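Flullcombe Village Open Day

I nearly didn't go, what with the drizzle, but Rodica Barbu had saved me a seat in her car and she makes very good flapjacks, so off we went. Parking was in the field behind the church (£2 in the bucket, wellies advised!) and by eleven the lane was packed.

We started at the Lavby soap works, which I'd driven past a hundred times without knowing you could go in. Lamai Pongsiri took our group round and let us smell everything – the rosemary one made my eyes water but I bought two bars anyway. They cut almost 1000 bars a week in what used to be a cowshed, and the drying racks go right up into the rafters. Rodica asked so many questions about lye that we missed the start of the bell ringing.

Then the gardens. Eight were open this year, and the one at Klinhom Cottage was my favourite by miles, all foxgloves and wonky brick paths, with a tortoise asleep under the rhubarb. The owner is 65 and dug the pond herself last December, in the frost, which put me to shame as I can't even keep on top of my pots.

Lunch was a cheese scone and a pot of tea in the hall, after a queue of 30 minutes. Worth it, though they'd run out of jam by the time we sat down and I did sulk a bit. The Bendix brass band played outside under a gazebo and a small boy in a cape conducted the whole of the second half.

We finished up in the workshops by the old mill, then had a wander down to the river before the rain came on properly.
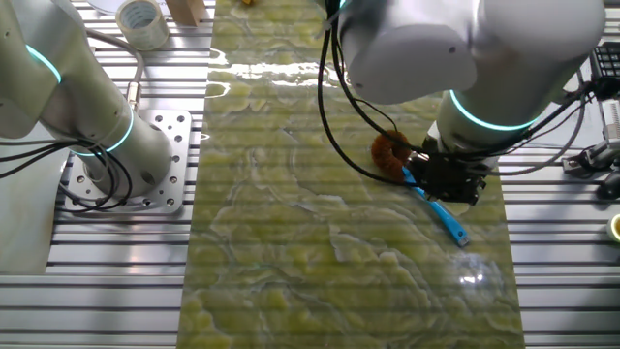
Getting there

The number 30 bus stops by the church. Dogs are fine in the lanes but not in the gardens, and bring cash for the plant stall.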